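# Sorting out the box of small stuff (without buying a system)

Most advice about sorting small household bits starts with a shopping list: dividers, a label maker, a set of matching tubs. I'm suspicious of all of it. I once bought the Tukari drawer inserts on the strength of a glowing write-up, and within a month they were full of the same rubbish in smaller compartments.
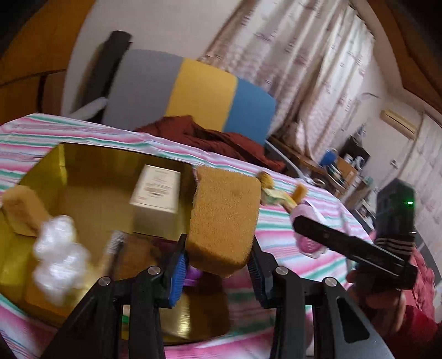
What I do now takes 20 minutes and one box. Any box with an open top and stiff sides will do. Shiny ones look smart, but they show every fingerprint, so don't pay extra.

## 1. Take out the squashy things first

Sponges, carrier bags, bubble wrap, anything with some give in it. They take up most of the room and hide everything underneath. Pick them out one at a time and put them on the table. Tipping the box upside down looks faster, but you'll be on your knees looking for whatever rolled under the cooker.

## 2. Be hard on the sponges

A sponge that has started to crumble at the corners goes in the bin. I've read that you can revive old ones in the microwave, and I've tried it, and I had a warm old sponge. Keep two or three sound ones. Make sure they're bone dry before they go back in a box with anything made of card.

## 3. Deal with the plastic

Flatten it, fold it, or get rid of it. The Veloso folding trick (thirds, then a triangle) does work, although I doubt anyone keeps it up past April. Crumpled wrapping with nothing in it can go straight out.

## 4. Open every carton

Small cartons are where the clutter hides. Look inside each one. If it's empty, flatten it. If it holds a leaflet and nothing else, you probably don't need the leaflet either. Cartons you're keeping should stand up with the printed side facing you.

## 5. Put it back in layers

- Flat things on the floor of the box
- Cartons upright in the corners
- Long thin things along one side
- Sponges and other soft bits last, on top

Stop when the box is full to the rim. The Brindholm guide says to leave a third of it empty "for growth", and I can't think of a better way to end up with more stuff.

## Does it last?

Mine stays tidy for 17 days or so, then needs another quick go. Anyone promising you a permanent fix is selling tubs.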